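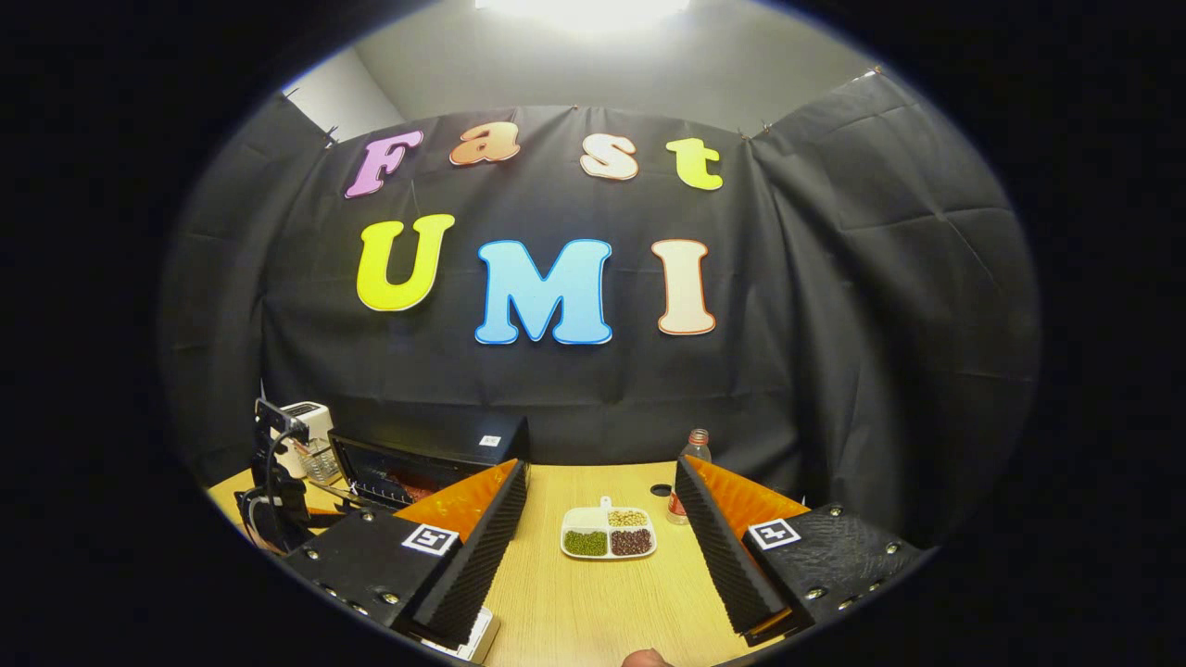
Bean sorting bench set up at Widalness for November open week

The Widalness workshop has finished fitting out a small bench for sorting dried beans by kind, the first of 2 planned for its open week in November. The bench is in the rear room, against a black cloth backdrop put up to cut down on glare and give sorters a plain background to work against. Coloured foam letters on the cloth read "Fast UMI".

The working part of the bench is a white divided tray with four compartments and a small tab handle at the back. Three kinds of bean are in use: a pale yellow-beige one, a small green one and a dark reddish-brown one. Each has its own compartment, with the fourth left for the mixed batch or for rejects, depending on the task.

Hilde Dierckx, who drew up the layout, said the beans were picked for contrast in size as well as colour. "The green ones are the slow part," she said. "They are small, they roll, and they get under the others. If the time for a batch goes up, that is usually where it went."

A standard batch is 1,000 beans, mixed by hand in a bowl and tipped into the spare compartment at the start. In trials last month the bench handled 3,227 beans across several short sessions. The longest single run without a break was 815 beans. Dierckx said the figures would serve as a baseline only, as the height of the table was changed by a few centimetres halfway through the trials and the earlier sessions were not repeated.

The tabletop has a light wood-grain finish, chosen after a darker surface made the reddish-brown beans hard to find once spilled. Lighting is from overhead. A side lamp was tried and dropped - it threw the compartment walls into shadow and the beans along the near edge were missed more often.

Dried beans for the trials came from Verbruggen, a local dry goods supplier, in sacks sorted by size. Broken and split beans are taken out before mixing and are not counted in the batch. The stock is replaced when the skins begin to flake, as loose skin collects in the corners of the tray and has to be brushed out between runs.

The second bench, to be known as Larkska, will use the same bean stock with a deeper tray. It is waiting on a table from Hotavach and is not expected to be ready before the open week begins.

Sessions at the first bench will run on Tuesday from ten in the morning, with a break at midday for cleaning the tray and checking the stock. Places are limited to 2 sorters at a time. Visitors are asked to keep food and drink off the bench while a batch is being counted.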